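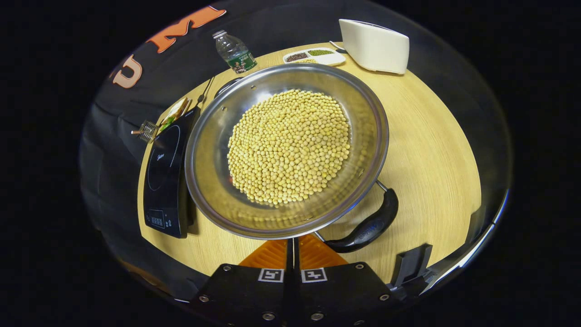 Figure 6. Pan and bean station seen from the hand-held gripper, orange ribbed fingers fitted.

6. Comparing finger sets on the bean station

This section covers a side-by-side trial of two finger sets on the Plunix hand-held gripper: the ribbed fingers (orange) and the smooth fingers (gray). Run it before you commit to one set for a longer collection. You will need both sets, the supplied hex driver, a pan with a long handle, and dried soybeans.

Read Section 4 (Camera mounting) first. The trial assumes that the camera is already focused and that both markers on the gripper base are being detected.

6.1 Setting up the table

1. Put the pan on the tabletop with the long handle pointing toward the operator's right hand. It can overlap the side of other equipment, but it must sit flat.

2. Pour the soybeans into the middle of the pan. Leave a ring of bare metal between the pile and the wall.

3. Turn on the overhead lights and close any blinds.

4. Hold the gripper over the table in its starting position and open the Punov viewer. Check that the fingertips, the front rim of the pan and the start of the handle are all in view.

Note: Polished steel throws back strong highlights. If the viewer shows a glare warning, turn the pan a little or lower the exposure one step. Do not move the lights between finger sets.

Note: Other items may stay on the table as long as they do not block the path to the pan. Leave them in the same places for both sets.

6.2 Fitting the fingers

1. Switch the gripper off and wait for the status light to go out.

2. Loosen the two finger screws. Slide the old fingers forward and off.

3. Slide on the new fingers with the inner faces toward each other. The ribs on the ribbed set must line up when the fingers close.

4. Tighten the screws until they stop. Do not force them.

5. Switch on and squeeze the trigger fully, then release. Run "Zero width" in the viewer.

CAUTION: Do not remove the screws in the base plate. They hold the marker plate in position. If one has been loosened, repeat the full calibration in Section 3.

6.3 Running the trial

Each finger set gets 20 attempts at each of the two tasks below. Use the same operator throughout.

Task A, handle grip:

1. Start with the fingers open, just short of the front rim.
2. Close on the handle near the place where it joins the pan.
3. Drag the pan a short distance toward you and release.
4. Mark the attempt as failed if the fingers slide along the handle or the pan turns away.

Task B, bean pickup:

1. Lower the open fingers into the pile.
2. Close, lift clear of the rim, and hold for 2 seconds.
3. Release over the pan.
4. Mark the attempt as failed if no beans are held at the end of the count.

Push the pile back together between attempts. Beans that roll toward the wall do not count against the result.

CAUTION: Keep any cooktop on the table switched off for the whole trial. The fingers are not rated for hot surfaces.

6.4 Reading the results

Open the session in the viewer and choose Compare. The two finger sets are listed side by side with the success count and the mean closing width for each task. Differences of one or two attempts are too small to decide on. Repeat the trial, or pick the set that is easier to clean.

At our Drosstead test bench the ribbed set did better on Task A and the sets were level on Task B. Your results will depend on the handle shape and finish.

If closing width drifts during a session, check the finger screws and run "Zero width" again. If the viewer shows error 282, one of the markers has been lost. Wipe both markers with a dry cloth and restart the attempt.

Replace either set after 2,000 closings, or sooner if the ribs are worn flat. Prins controllers keep this count under Device > Wear.

Revised March 2023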